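Paint bubbling on one basement wall only, what should I check first?

Posted in Home Repair > Walls and Masonry
17 Apr 2026

Stutesetti
The house has a poured concrete foundation with one long wall facing the uphill side. That wall was painted last September with two coats of a latex masonry paint. The other three walls got the same paint and show no change. On the uphill wall the paint is lifting in blisters along the bottom 11 inches, and there is a white powder behind the ones I opened. The floor is dry to the touch. A contractor quoted $3,895 for an interior drain and a pump. I would like to rule out cheaper causes before I agree to that. The gutters were cleaned in the fall. Humidity in the basement reads 31 percent in winter and goes up a lot in summer, but I did not write down the summer numbers.
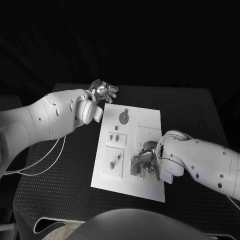
Photo: Trikunwood

3 replies

Briltemow
The white powder is most likely efflorescence, which means water is moving through the concrete and leaving salts on the surface when it evaporates. Latex paint slows the evaporation and pressure builds behind the film. Humidity in the room would give you condensation on the paint, not salt under it, so your winter reading does not tell you much either way.

Check outside first. The soil should drop 6 inches over the first 10 feet from the wall. On an uphill side it almost never does. If there is no room for that slope, a shallow swale parallel to the wall will carry surface water around the corners. Then look at where the downspouts let out. Clean gutters do not help if the downspout ends at the foundation.

To separate the two sources, scrape a patch back to bare concrete, let it dry, and tape a square of clear plastic over it on all four sides. Leave it for a couple of days. Drops on the room side of the plastic point to condensation. Drops or darkened concrete behind it point to moisture coming through the wall. Do this in a wet week or the result means very little.
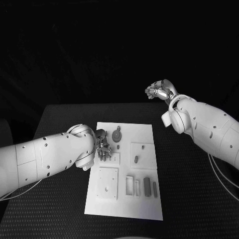

If moisture is coming through, remove all the loose paint on that wall before you do anything else. A stiff brush takes off the dry powder. Wash whatever is left with diluted white vinegar and rinse it well. Do not put new paint on until you have gone through one full wet season with the grading fixed. When you do recoat, use a mineral-based coating that bonds to bare concrete and lets vapor pass.

Ehlers
Had this. Extended the downspouts and it stopped. Would not pay for a drain until you try that.

Trikunwood
I agree with most of the first reply. Two additions.

Look for form tie holes. In poured walls they run in regular rows, and the plugs fail with age. A leaking tie leaves a stain that starts at a single point and widens as it goes down. Blisters in an even band along the bottom are more typical of water sitting at the footing.

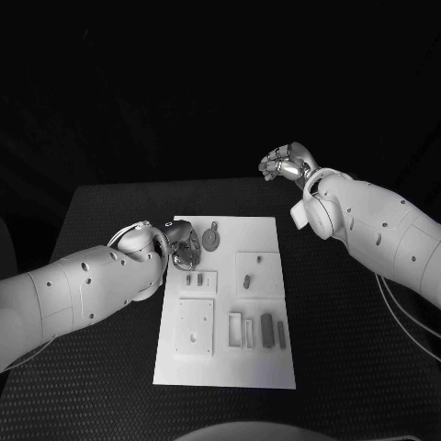
Also check the joint where the wall meets the floor slab. If the paint was carried down over it, scrape it clear and see if the joint darkens after heavy rain. If it does, the drain quote is more reasonable, although I would still get a second one. Ask both contractors where the water will discharge and what the pump does in a power outage.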